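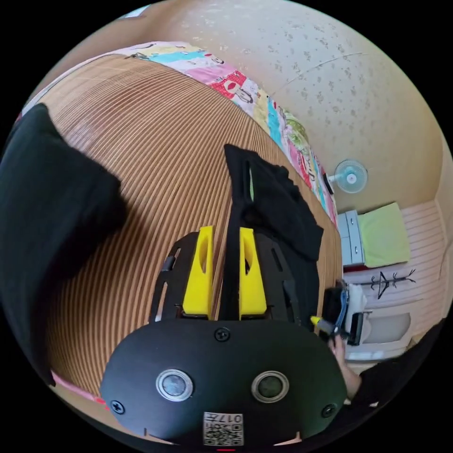
图1 两指夹住黑色布料的一小条

机器人操作实践 讲义三
柔性物体的抓取:从一件衣服开始
Kolivero 学生项目组使用

一、本讲内容

前两讲的对象是方块、杯子和盒子,抓取点选好之后,物体在手里的姿态基本不变。布料没有固定形状,夹住一处,其余部分会跟着垂下、滑动或者叠在一起。本讲讨论三个问题:夹哪里,怎么夹,夹住以后往哪个方向走。课后作业是用手持夹爪录制叠衣动作,录完的数据供期末项目 Tondetti 使用。

没有交过讲义二练习的同学,先补完标定部分再做本讲作业。标定没过,后面的轨迹都对不上,录了也要重录。

二、夹哪里

摊开的衣服上,好夹的位置是边和角。衣服中间只有一层布贴着台面,指尖伸下去,要么把布推走,要么顶在台面上。可以先在中间捏出一个褶,再夹褶的两侧,做法类似用手拎手帕。

成堆的衣服没有现成的角,一般从最高的褶下手。先提起来,让布自然下垂,再从垂下来的部分找角。这个过程往往要重复,录制时中间的失败动作也要保留,标注时归入“重抓”一类。

深色布料要单独说一下。黑布上褶皱的明暗差很小,图像里边缘不容易看出来,分割结果常把两层当成一层。浅色条纹台面和黑布之间的边界比较清楚,但条纹本身有规律的明暗变化,有的算法会把条纹线认成布的边缘。选台面时两种情况都试一试,把结果写进报告。

三、怎么夹

夹爪张开的宽度不用太大,比布褶略宽即可。张得太开,闭合时两指会从两边带进来多余的布,夹住的层数就不确定了。

接近的方向有两种。从上往下夹,适合已经鼓起来的褶。贴着台面从侧面进入,适合边和角,一个手指在布下,一个手指在布上。侧面进入时手腕要放低,指尖轻轻压住台面再往前送。软床垫、凉席和硬桌面的手感差别很大,软的台面会陷下去,布也跟着陷,初学者容易送得过深。

闭合之后停顿一下再提。停顿的这一段在数据里很有用,后面切分动作时以它为界。提起速度要慢,布料被拉直的瞬间阻力会变大,夹得浅就会在这时滑脱。
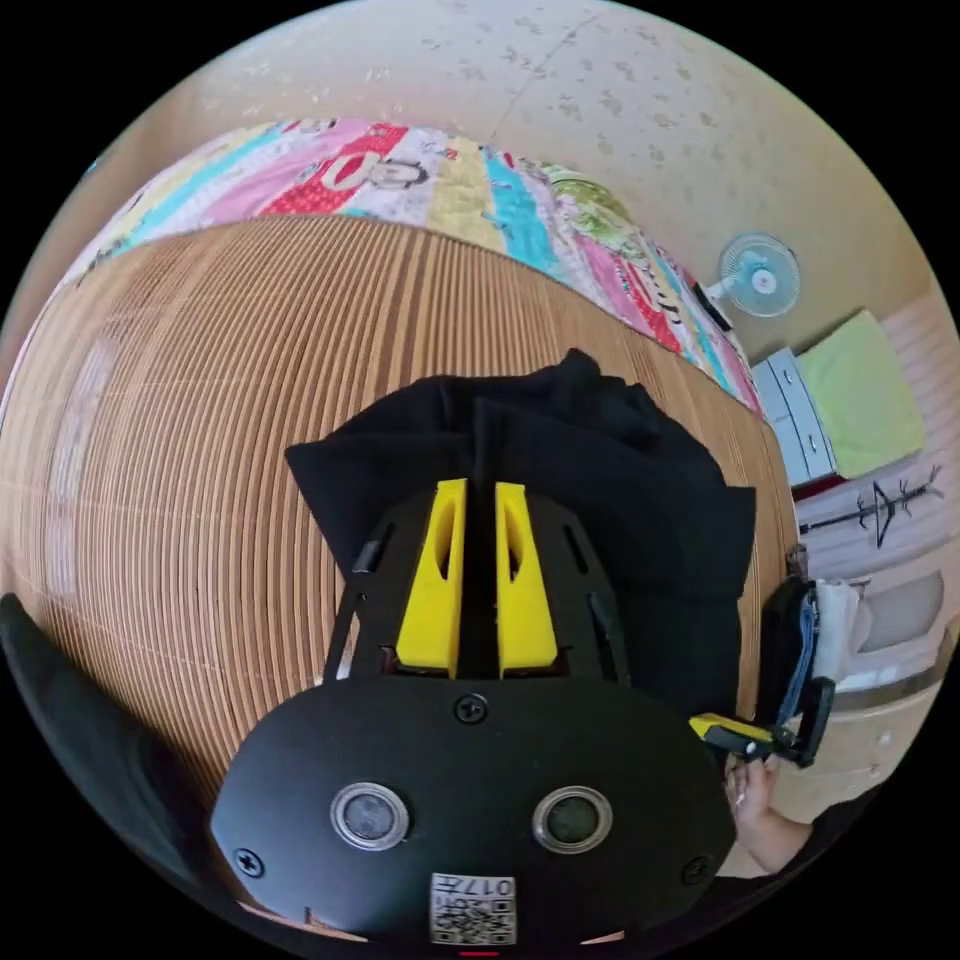
双手操作时,两只夹爪不要同时闭合。先夹稳一侧,再去夹另一侧,否则第一只手带动布料,第二只手瞄准的位置已经变了。两侧都夹住以后,先向外轻拉,把中间的大褶拉平,再整体往前铺。铺的时候远端先落下,近端后落下,布下的空气从靠近身体的一侧排出去。

小组里常见的毛病是手指挡住镜头前面的布。手腕稍微转一点角度,让接触点留在画面里。录完一条,先回放开头和结尾,接触点看不清的直接删掉重录,不要留到标注时再处理。

四、录制要求

每组交 160 条,其中单手和双手都要有,比例自定。每件衣服从至少 3 种初始状态开始:摊平、对折、揉成一团。揉成一团的状态用手随意抓放得到,不要刻意摆成好夹的样子。

单条录制不超过 300 秒。超时说明动作拆得不够细,把它分成两条。

每条开头,夹爪空着对准衣服静止片刻,再开始动作。结尾松开布料,撤离到看得见整件衣服的位置再停。

衣服种类不限,T恤、长裤、毛巾都可以。带金属拉链和硬扣子的衣服先不要用,容易刮伤指面。

录制地点可以是实验室,也可以是宿舍或家里。Osport 教室的台面已经排满,课外时间要提前登记。在家录制的同学注意整理周围物品,带姓名、地址的纸张和证件收起来。窗户正对镜头时画面会过曝,换个朝向,或者拉上窗帘。
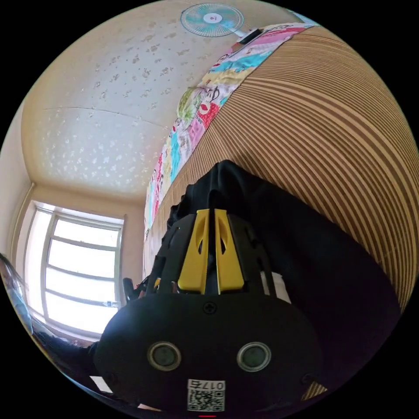
布料夹起来以后总是滑脱,是不是夹持力不够?

多数情况下是夹得太浅,布只压在指尖最前面的一点上,拉直时就被抽走了。先把指尖往里多送一些,让布落在指面中部,再试同样的力度。如果还是滑,再检查指面有没有灰和线头,用微湿的布擦净晾干。加大夹持力放在最后考虑,力太大时,薄布会留下压痕,松开时也容易带起来。

五、数据命名和提交

文件夹按“组号_衣物_初始状态”命名,中间用下划线,不用空格。左右手的数据分别放进 L 和 R 两个子文件夹,时间戳不要改。上次有一组把左右手的文件混在一起,Villa 服务器上的检查脚本没有报错,到训练时才发现动作全反了,所以提交前请自己抽 2 条打开核对。

上传到 Villa 的本组目录,不要用聊天软件传。压缩包里附一个说明文本,写清楚台面材料、衣物颜色、光线条件,以及删掉了多少条、为什么删。

六、课后思考

同一件衣服,从正面叠和从反面叠,抓取点的选择有什么不同?

只用单手能不能完成对折?如果可以,需要借助台面的什么性质?

你们组的“重抓”主要发生在哪一步,接近、闭合还是提起?结合录制的数据说明,写半页即可。

下一讲讲动作切分和标注,请带上本组的说明文本。期末展示在11月,展示时每组现场叠一件事先没有见过的衣服,衣服由其他组提供。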